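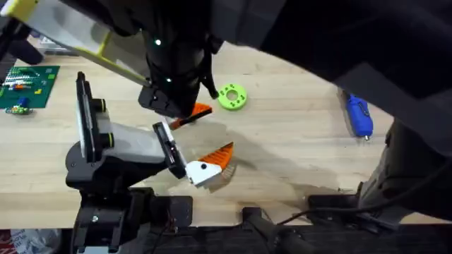
Do we rack the Morris lot before the holidays or leave it on the lees?
Rack it the first week of December, one barrel at a time, and taste each one before the pump goes on.

Nov 26, 2021
By Mererid Penry

Cellar book, Derkport. Writing this up fast before I lose the scrap of paper.

Went through the Morris reds with Emrys this morning. 61 gallons in the big tank, rest in glass. Malo looks done on the tank, chromatography strip shows no malic spot that I can see. Emrys thinks there's a ghost of one. Ran a second strip, same argument. Leaving it till next week and running a third.

Smell is good – black cherry, bit of pencil. Slight struck match when first poured, gone after a swirl. Not adding copper. Splash rack should take care of it, and if it dosen't we talk again.

Free SO2 on the tank came in low, as expected, nothing added yet. Want malo confirmed first. After that, one dose at racking, wait two days, test again. Last year I dosed and tested same afternoon and the number was useless.
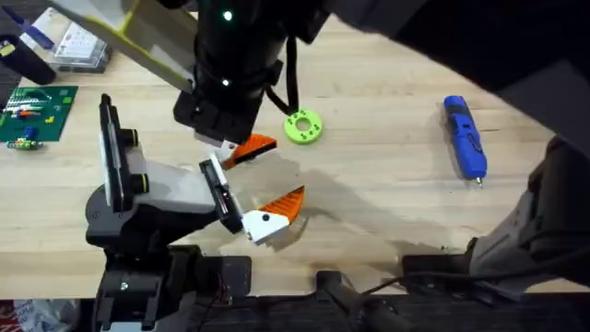

2 min read

Fulo block white next. Completely different mood. Fermentation dragging, hydrometer barely moved since the last entry. Cellar is down to 60 F at night and I think that's most of it. Moved the carboys off the floor and put the old blanket round them. Emrys wants to repitch. I'd rather give it warmth and a gentle stir first, then build a starter if there's no movement. Starter yeast is in the fridge, check the date on the packet, somebody check it.

No off smells on the white. Pear, some bread dough, a little spritz on the tongue. Acid is sharp but it was sharp off the vine so no surprise there.

Tasting room stuff, putting it here as there's no other place for it. We have 138 bottles of the Tenen rosé left. Two of the wine trail weekends fall in December and we poured a lot more than planned at the last one. Emrys says stop pouring it for free and put the older red on the flight instead. Fine by me. Need new cards printed for the flight, old ones still list the rosé first. Also the spit buckets – buy more, people were sharing.

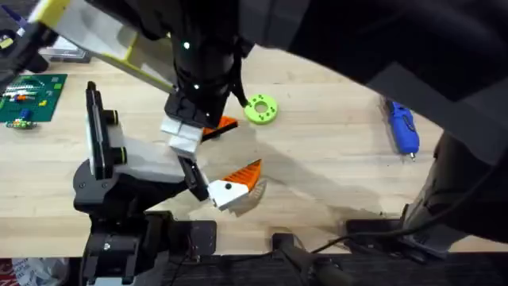 Corks came, wrong length. Sent a note to the supplier, they'll swap them but we pay the shipping one way. Annoying. Not urgent as nothing gets bottled until the Morris is sulfured and settled.

Hose from the small pump smells musty. Soaked it in percarbonate, rinsed, citric, rinsed again. Still not happy with it. Emrys, please don't use it on the white, use the clear one hanging by the sink.

To do:
third strip on Morris tank
temp on the white, morning and night, write it DOWN
flight cards
topping wine – we're short, maybe open a bottle of last year's
barrel two has a weep at the head, chalk mark on it, watch it

Emrys has the keys till I'm back.

Sign up for our newsletter for release dates and tasting room hours.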